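Applies to open-top sheet metal bins with sloping walls, painted or bare. Written for the Fendanham workshop, but the method works on any bin you can reach into with a straightedge.

# Inspecting and Refinishing a Worn Metal Bin

Bins wear in three ways: abrasion on the floor, scoring on the walls, and corrosion starting at holes and seams. Abrasion and scoring are mostly cosmetic until bare metal is exposed or the sheet thins. Corrosion at a hole or seam should be dealt with the same month it is found.

## What you need

- Flashlight with a narrow beam
- Steel straightedge, long enough to span the floor
- Feeler gauges
- Ultrasonic thickness gauge and couplant
- Degreaser, lint-free rags, nitrile gloves
- Abrasive pads, medium and fine
- Zinc-rich primer and a topcoat from the same manufacturer
- Masking tape and a paint marker

## Step 1: Empty and degrease

Remove all contents and vacuum loose grit. Wipe the walls from the top down, then the floor. Change rags when they stop picking up dirt. Do not use a wire wheel at this stage. It polishes the surface and hides fine scoring.

Let the degreaser evaporate fully. If the label gives a drying time, use it.

## Step 2: Inspect under low-angle light

Turn off the overhead lights if you can. Hold the flashlight nearly parallel to the surface and sweep it slowly across each wall. Scratches show as bright lines and dents as shadows. Glare from overhead fixtures will wash out the upper part of a reflective wall and make it look cleaner than it is, so check that area from at least two directions.

Circle any mark that catches a fingernail. Leave the rest.
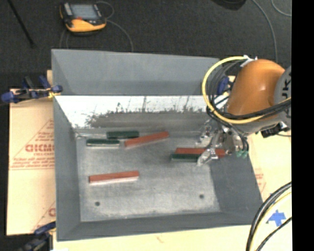 *Worn bin floor with pale abrasion near the edges; scratches and smudges across the inner back wall.*

Check the edge of every hole in the floor. Some bins have drain holes, some have mounting holes, and some have both, so confirm against the drawing before plugging anything. Look for lifted paint, brown staining, and hairline cracks running outward from the edge. A crack longer than the hole's diameter takes the bin out of service.

## Step 3: Measure the floor

Lay the straightedge across the floor on both diagonals. Slide feeler gauges under any gap and write down the largest reading.

Then take thickness readings on a grid of 16 points, four by four. Apply fresh couplant at each point and wait for the display to settle. Avoid the bend line, where readings are unreliable. Take the average as a percentage of the nominal sheet thickness:

- 94 percent or higher: refinish and return to use.
- Below 94 percent: set the bin aside for review. Do not coat it.

The limit comes from Evanthia Makris's maintenance sheet for the Arkent line. If your site has its own limit, use that. A single low point surrounded by normal readings is usually a gouge or a bad contact. Repeat it before recording it.

## Step 4: Prepare the surface

Scuff the circled areas with the medium pad, extending slightly past each mark. Feather the edges of any old paint with the fine pad until you can't feel a step. Remove all loose rust at holes and seams. Wipe down again with clean rags and mask anything that should stay bare, including ground points.

## Step 5: Prime and coat

Apply one coat of primer to bare metal only. Follow with 2 thin topcoats, observing the recoat window on the can. Thick coats run on sloping walls and collect where the wall meets the floor, and they chip there first.

Choose matte over gloss if the bin will be inspected by eye. Gloss makes Step 2 harder next time.

## Step 6: Cure and record

Keep the bin empty until the coating reaches full cure. Dry to the touch does not mean cured, and parts dropped on soft paint will leave impressions.

Record the bin number, the largest gap, all thickness readings, and the coating batch. At Fendanham, completed sheets go to Fouzia Zaidi. Bins set aside under Step 3 get a red tag on the front lip and move to the Bratgate rack.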